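Search this site
Enter keywords
Home Shop Floor Projects Calls Members Contact

Mustberg Shared Workshop: call for participants, two-arm table project

Posted 2025-11-13

The robot group at Mustberg is looking for people to join a build on the long bench in the back room. The project is called Kuston. The goal is a pair of robot arms that can handle everyday kitchen things on a table: take a mug off its peg, put a plate in a rack, carry a small item across on a tray. We want hand-guided recordings first and programmed moves after that.

You do not need a background in robotics. We need people who can sit at the controls and repeat a simple task with patience. We also need two people who are handy with wood or wiring, to help with mounts, cable routing and racks.

Sessions run in the evening and last 2 hours. Each participant is asked to commit to 15 sessions. The group wants 1,000 good recordings before the setup is changed, so please apply only if you can stay with it.

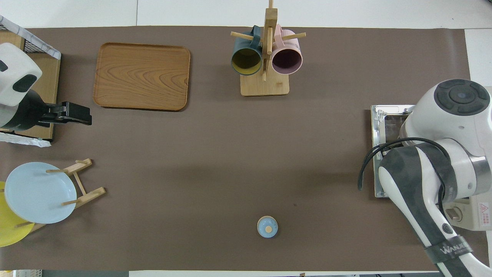
What you will do

Set out the mugs, plates and tray according to the session sheet. The layout changes between runs, and the sheet tells you which item goes where.

Guide the arms through the task. If a mug slips or a plate tips over, mark the run as failed and start again. Failed runs are kept.

Write down anything odd in the log: a noise, a joint that lags, a cable that pulls. Short notes are fine.

What we ask

You must be 18 or older and a workshop member, or willing to join. Everyone takes the safety class before the first session. Long hair is tied back, and no loose sleeves near the arms. You should be able to lift a small toolbox and sit at a bench for an hour at a time.

What you get

Bench time is free for the length of the project. Tea and coffee are in the kitchen. There is no pay. Street parking is on the Stoltska side of the building, and the bike rack is by the rear door.

How to apply

Leave a note in the Kuston box at the front desk or use the contact form. Tell us which evenings suit you and whether you prefer the controls or the build work. Places are open until the end of November.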